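About Ciltier

Small cinema, big screen. 35 seats, one projector, 1712 Graltstead Street, upstairs from the bakery.

Started by Edgardo Buenaventura and Lucinda Dunleavy, who met in a ticket line and argued about the movie all the way home. Still arguing. Edgardo picks the shorts and the documentaries, Lucinda does everything with subtitles. Silent films get picked by whoever shouts loudest.

What we show: new independent features, restored prints when we can get them, local work. Shorts night is Tuesday, doors at 7. Come early, the stairs get crowded and teh good seats go fast.

We also run the Ignacio Workshop for first-time filmmakers. Ten weeks, small groups, you finish with a short and we screen it. Next round starts in April. Cost is $100, gear included. Bring your own laptop if you have one.

Members get in free to all regular screenings plus a guest pass every month. $20 a month, cancel whenever. 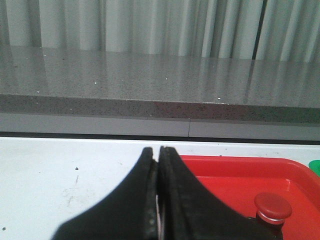 Rentals: yes, birthdays, premieres, school groups. Weekday mornings are easiest. Bummont Sound looks after our speakers so it'll be loud enough, promise.

No elevator yet, sorry. Were working on it with the landlord.

Questions, film submissions, lost scarves: ask at the box office or use the contact form.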